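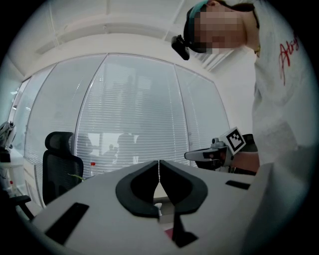

Mesh choice for script art depends on the thinnest stroke that has to hold, and the supplier charts that Oľga quoted are written for solid shapes. Handwritten-style lettering has tapered ends, joins at odd angles and small enclosed counters, and each of those fails in a different way when the stencil is too coarse or too thick. Red on a white T-shirt, as with the lettering that starts "Atoy", is the plainest version of the job: one color, light garment, no underbase. That removes registration from the problem and leaves mesh, stencil and cure. I would test on that combination before touching anything on dark shirts.

Oľga Bartoš wrote:

> We printed a script logo in red on white ringspun cotton for
> a client in October, 1097 pieces, and had two complaints. The
> thin ends of the letters dropped out on part of the run, and
> some shirts came back after washing with the red looking chalky
> and a faint pink cast on the white next to the print. Ink is
> the Burulik water-based red with the low-temp additive. Same
> mesh we use for everything. The chart says it is fine for
> "general line work." Igor thinks it is the mesh, I think it is
> the dryer. Can it be both?
>
> Also, does anyone post-wash a sample before shipping, or is
> that overkill for a run this size?

Yes, it can be both, and from the symptoms I would say it is.

Dropped ends first. If they dropped out on part of the run and held on the rest, the stencil was probably good when it went on press and ink was drying into the mesh. Thin tapers are the first openings to block. Check whether the bad shirts are grouped after a break in printing. If they are, flood the screen every time you stop, even for a short stop, and keep a spray bottle at the press. If they are scattered through the boxes at random, look at off-contact and squeegee pressure before you blame the mesh. Going finer gives you better edges but smaller openings, and a water-based ink will dry into those faster. Igor's fix alone may make the dropout worse.

Chalky red and pink cast are a cure problem until proven otherwise. Water-based ink has to lose its water before the film starts to come up to temperature, and a dryer set up for plastisol often does not move enough air to do that in the time available. The gun reads the surface. It tells you nothing about the ink down in the knit. Use a donut probe or paper strips placed under the garment as well as on top, and slow the belt until the two agree. White cotton will show scorch before most colors do, so you have a visible upper limit, which helps.

On the additive: check when the ink was mixed. Most low-temp additives give a limited pot life once stirred in, and the tail end of a bucket will print normally and then fail in the wash. We had this on a run of around 1000 school shirts at Godulmont. The first boxes were fine and the last ones were not, and nothing had changed at the dryer. We now write the mix time on the lid with a marker and throw out whatever is left at the end of the shift.

The pink cast is loose pigment moving in the wash water and settling on the white. A fully cured red should not do it. If it still happens after you have fixed the cure, ask Burulik for the lot sheet.

As for washing a sample – I do not consider it overkill. We pull 6 shirts per run, spread across the boxes, wash five of them hot and keep one unwashed as the control. Wash each with a scrap of plain white cotton pinned inside the body. The scrap shows transfer more clearly than the shirt does. Three cycles have been enough to catch everything we later heard about from clients.

Žofie asked off-list about emulsion. For script I use a thin capillary film, not a direct coat, mostly for the consistency. Expose with a step test using the real art. A test wedge has no tapers in it, so it will pass at times that burn out your thin ends.

Clotilde Gilbert has the probe settings for the Corkholm dryers and may be willing to repost them. The copy in the archive is missing the belt speed column.

Obaidul Munshi
Godulmont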